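Home | Visits | Workshops | Archive | Contact

14 Oct 2021
By M. Michalík

I had been hearing about the Skotuner open day since August, mostly from people who had not been. The flyer promised "color you can trust, from block to box," and the drive out to Skomutdale is long enough to make you want that to be true.

The tour starts in the paint room, where a guide explains that each cube gets 2 coats and a rest on the rack. They say they finish 2,000 in a good week. I asked what a bad week looked like and was told about the drying fans instead. The paint is mixed on site under the name Pastum, and there are 643 shades in the book. I doubt many children are asking for the last 600.

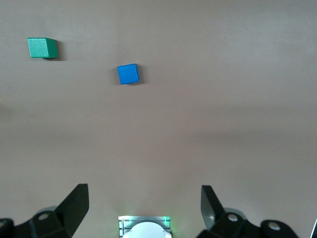 The green is the one I would argue about. It has a faint sparkle in it, a speckled sort of finish, and the guide called this "depth." Set it near the blue, which is glossier and much more even, and you wonder if they belong in the same box. The blue I have no complaint with. It is a plain strong royal blue and it looks like what it costs.

What it costs is another matter. The gift set in the shop was 125, and that was the open day price. No one could tell me how the finish holds up after a year of being thrown at a radiator, which is how cubes get used in my house. There is a leaflet on care. It says to wipe with a cloth.

Coffee was free and the parking was easy. I left without a set, though I did take the leaflet.

Visits | Next report | Back to top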